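HSK 114 – Handout 6
Small personal items: wrappers, tubes, caps
Instructor: Leif Thygesen
Room 159, bring your own tray if you have one

Read before class. I talk fast on this one and we lost time last week on things that were in the handout. Notes are mine, typed up from the board, so expect gaps. Anything marked CHECK will be asked about when I come past your table.

Where we are in the course

Handouts 4 and 5 were linens. Big soft things, forgiving. You can fold a towel badly and fold it again. Now small hard things in thin plastic. Toothbrushes mostly, travel tubes, caps, the stuff that goes in a guest kit or an admission kit. Same four words as before – sort, check, pack, clear – but the order matters more with this lot and your hands do most of the sorting before your head catches up.

Also the first unit where the wrapper is part of the item. A towel in a bag is still a towel. A guest toothbrush out of its wrapper is not a guest toothbrush any more, it goes in the discard bin or home with somebody.

Words we use

Wrapped – sealed all the way round, as supplied. Film not torn, not stretched white at the fold.
Opened – any break in the film. Does not matter how small. Does not matter if the brush never touched anything.
Loose film – plastic with nothing in it. Waste, but see below, it hides things.
Closure – cap, lid, plug. Whatever shuts the tube.
Body – the tube itself.
Set – what the kit card says. Not what you remember from last time.

People mix up "opened" and "used". Both get discarded, so it makes no difference at the bin, but it does make a difference on the sheet. Write the right one.

Starting the table

Clear wood or clear laminate, wiped, dry. No cloth under small items. Caps stop dead on a cloth and then you lift the cloth and they're gone.

Spread before you sort. Everyone wants to pick the first thing up and put it somewhere. Don't. Tip the batch out low, from hand height, and let it lie. Look at it. Then start from the edge nearest you and work back, so your sleeve isn't dragging over things you haven't looked at.

Clear plastic on a table is hard to see. Under a bright ceiling it's worse, the light comes off the edges and the middle goes missing. Move your head, not the item. Look along the tabletop as well as down on it. A flat piece of wrapping and a wrapped brush can look alike from straight above, and from low down the brush has height and the film hasn't. 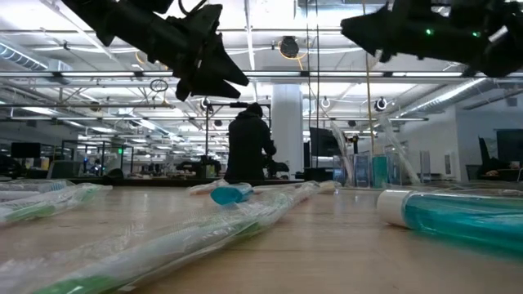 Table work: brushes, tube, cap

Mixed spread, nothing sorted. Green handle, wrapper on. The other one over at the far left has green and white on the handle, also in its wrapper. Colors through film are a help but don't sort on color alone, sort on type first and let color come after.

The teal tube on the right is the one to think about. Partly under a loose sheet of clear wrapping. If you sweep film first you sweep the tube with it, or you knock it and it rolls. Lift film straight up, one hand, other hand flat near whatever is under it.

Then the small teal cap lying on its side by the flat packaging further back. Tube has a white cap at its end. So the teal cap belongs to something else, or it's a spare, or it came in with the batch by mistake. You do not know yet. Put it in the query dish. Do not try it on things to see if it fits, you'll have handled three closures by the time you find out.

CHECK: what do you do with a closure that has no body? (Query dish. Then the sheet. Then carry on.)

Order of work

1. Spread, look, don't touch.
2. Lift loose film. Look at what was under it before you put the film down.
3. Wrapped brushes to the left tray, handles all one way.
4. Tubes to the right tray, closures facing the same way as each other.
5. Single closures to the query dish.
6. Opened items to discard.
7. Film to waste. Last. Squeeze it in your hand first and feel for anything hard.

Step 7 gets skipped. I found a cap in the waste sack in August and it was in film that had been balled up in a hurry. Squeeze first.

If you are left-handed swap the trays, I don't mind, but swap them for the whole session and tell your partner.

Checking a wrapped toothbrush

Pick up by the handle end. Always. Head end down toward the table, not toward your face.

Run a thumb along the back seam. It should feel like one line. If it catches, turn it over and look. Then the two ends. End seals go first in a box that's been overpacked, the head end more than the handle end as bristles push at the film.

Film that is wrinkled is fine. Film that's cloudy at a crease, look closer, that is often where it splits next. Judgement call. If you're arguing with yourself, discard.

No squeezing the bristles through the film. No straightening a bent wrapper by bending it back the other way.

Checking a tube

Lay it down, don't stand it. Tubes with a light cap tip over and take the next two with them. Standing is for storage, where there's a rail or a box side to hold them up.

Look at the closure: square on, no gap, no thread showing. Turn it one small nudge in the closing direction. If it moves it wasn't shut. Note it, close it, put it aside for ten minutes lying on a dry tissue. Mark on the tissue means a leak.

See-through bodies let you check the inside without opening. Good, use that. Hold against something pale. Color inside is not the same as color of the body – a tinted tube makes everything look tinted. Students write "full" because it looks dark at one end. Tilt it and watch.

CHECK: which way do the closures face in the tray? (Any way you like as long as it's the same way.)

Packing the set

Kit card on the table, face up, above the trays. Two cards in use this term:

Card 3237 – overnight. Brush, tube, closure check, no extras.
Card 2862 – long stay. As above plus the second tube and the comb.

Card numbers are on the top right corner. They're the same color card stock, which I've complained about. Read the number out loud to your partner before the first one of a run.

Brush goes in first, along the long side. Tube second, on its side, closure away from the brush head. Anything flat goes on top. If the pouch won't shut flat, something is crossed over something, take it all out and start again, don't press.

Okari pouches have the zip at the short end, Closby pouches at the long end. Works out the same, but load a Closby pouch from the side, not pushed in from the end, or the wrapper snags on the zip and you've made an opened one out of a good one.

We still have a part box of the old Sovlow pouches in the cupboard. No zip, fold-over strip. Practice only. Do not mix into a run.

A run is 75. Stop at the end of a run even if you're going well. Stand up, wipe down, new sheet.

Common mistakes (from the last group's sheets)

Film cleared first. See above.

Brushes facing both ways in the tray. You'll pack one upside down, it takes a second to get it right and a minute to find later.

Closures put on "to keep them together". A closure that you put on is a closure that you have to vouch for. Can you?

Sheet filled in at the end from memory. Fill in as you go. Pencil is fine.

Working over the tray. Work over the table, place into the tray. If you drop something over the tray you can't tell which one you droped.

Talking. I don't mind it. But not during the card number.

Clearing down

Trays back on the rack, wiped. Query dish to me, not emptied. Discard bin lid on. Look along the tabletop one more time, low, from the short end – same look as at the start. Then the floor, under the front edge, where caps go.

Upright stock at the back stays upright and stays at the back. Don't borrow from it to finish a run. If you're short, the run is short, write that down.

Pair exercise

One person spreads, the other sorts. Spreader puts at least one closure under film without saying where. Sorter talks through each step out loud before doing it. Swap. Then compare sheets with the pair next to you and see where your words differ. I want "opened" and "used" written properly this time.

If you finish early do it again with the lights over your side of the room switched off. Different problem. Film is easier, seams are harder.

Reading for next time

Hafþórsson, chapter on small-item handling, the first half only. His trays are the other way round to ours, ignore that. The part on end seals is good. Skip the section on glass, we do not have any.

Short answers, hand in at the start of class, half a page is plenty:

Why does film go to waste last?
When would you stand a tube up?
Your pouch won't close flat. What have you probably done?
You find a closure on the floor after clear down and your sheet says none missing. What do you write, and where?

Last one we'll go over together, there was dissagreement about it in the other section and I've changed my mind on it once allready.

Next handout: combs, razors, anything with an edge. Bring the thicker gloves.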